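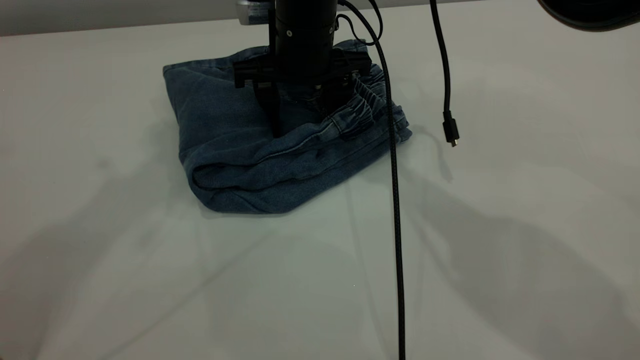
Where can Clolline residents take clothes they no longer wear?

Starting in April, the Nomness thrift store on Zandier Street will accept clothing at its back door from 11 a.m. until early evening. The store has moved its drop-off point from the front counter, where bags often blocked the entrance.

Store manager Aba Alhassan said the change follows a busy winter. Nomness took in 926 bags of clothing over the season, and almost 32 percent arrived after closing time. Bags left outside overnight got rained on, and many had to be thrown out.

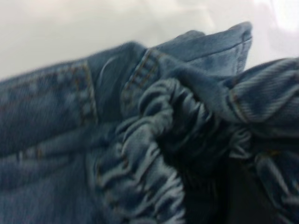 The new door opens onto the parking lot shared with Vörös Hardware. Two spaces closest to the building will be marked for donors, with a 15-minute limit. Shoes, coats and bedding are also accepted. Pillows, mattresses and car seats are not.

"People ask me if they need to iron things first," Alhassan said. "Wash them, that's enough. We can do the rest."

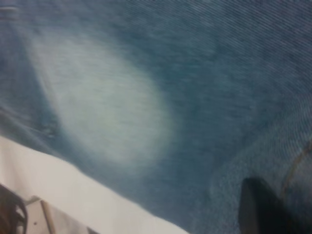

Pricing will change at the same time. Most shirts will stay as they are, but pants will be sorted by condition instead of by label. Fading alone will not lower the price — a large pale patch on blue denim, like the one seen here, counts as normal wear. Holes, broken zippers and missing buttons will move an item to the discount rack.

Donors who want a receipt should ask at the back door when they drop off. The front entrance remains open to shoppers during regular hours.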